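Lists > workplace-automation > Archive > July > Re: what happens to the picking staff

Posted in July, 4:10 pm, by a shift lead at Sultitz

> We are a furnished-rentals outfit, a good deal smaller than Sultitz, and our
> owner has been reading about humanoids for room turnover. Picking things up
> off shelves, putting them in a basket, resetting the room. My crew has
> heard and they are asking me what it means for them. I don't have an answer.
> Has anyone on this list worked next to one? I don't mean a demo
> at a trade show. What did it do to hours, and who ended up doing what?

I can answer some of this. I run the day shift for room turnover at the Messina building, and we have had humanoid work going on in a set of practice bedrooms there since spring. Trovetti does the integration. I'm not technical, so take anything I say about the machines as coming from the person who does the schedule.

First, hours. Nobody on my crew has lost hours so far. Sultitz put it in writing that there would be no cuts through the end of the year, and I would ask your owner for the same thing before anything gets delivered. Ours came after two meetings and a fair amount of grumbling. It should have come first. People spent most of a month assuming the worst, and one of my best people took a job at Virberg during that month. I don't blame the robot for that, I blame the silence.

Second, who does what. The job we started with is clearing shelves: get to the shelving unit, take what was left on it, carry it off in a basket. For a person this is the easiest part of a room. We used to give it to whoever was newest, or to somebody coming back from a bad back. That is the part I'd tell you to think about. The easy tasks are where people catch their breath between beds, and if you take those out of the day and leave the rest, you have made the day harder even with the same number of hours on it.

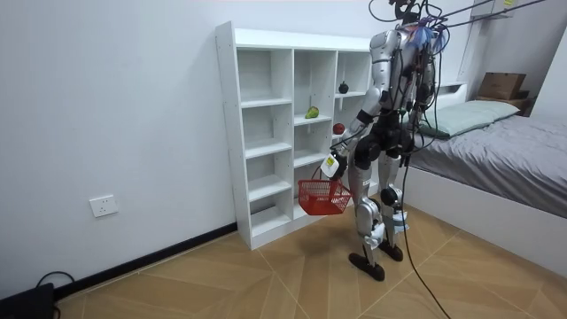 We didn't see that coming. After a few weeks the crew working the real rooms told me they were more tired, and when I went back over the task sheets it made sense. They were going bed, bathroom, bed, bathroom, with the shelf and closet work pulled out for the trial. I put some of it back. Trovetti was not thrilled, as they wanted clean numbers for the comparison, but they got over it.

Third, new work. There is some, and it is not all good. Setting the practice rooms is now a real task. Somebody has to put fruit, cups, whatever is on the list, on the right shelves, and then do it over. We logged 1,163 resets in the first stretch and we are at 2,021 now. Two of my people do most of them. One likes it because it's quiet and she can sit down. The other one finds it dull and has asked to rotate out, and I'm going to let him. If your owner says "the crew will be retrained," ask what for. At our place it has mostly meant putting an apple back on a shelf -- paid at the same rate, to be fair, but I would not call it a step up.

The step up went to one person, who learned to run the start and stop procedure and fill in the fault log. She got a small raise. I pushed for it to be a posted position so that anybody could apply, and it was, though the notice was only up for a few days.

On safety, get the rules on paper and make sure they cover your people as well as the vendor's. Ours say no one in the room during a run except the operator, cables checked before each start, and anybody can call a stop without explaining themselves afterward. That last one was used a lot in the beginning and hardly at all now. Keep it anyway.

What I can't tell you is how it goes once it leaves the practice rooms. We haven't done that. A real room has wet towels and phone chargers and a kid's sock behind the bed, and I have not heard a date from Trovetti or from my own management. When the no-cuts letter runs out we'll be asking for another one.

I can send you our task sheet, before and after. It's a spreadsheet, nothing fancy. Write me off list and let me know how many rooms you turn in a day so I send the right version.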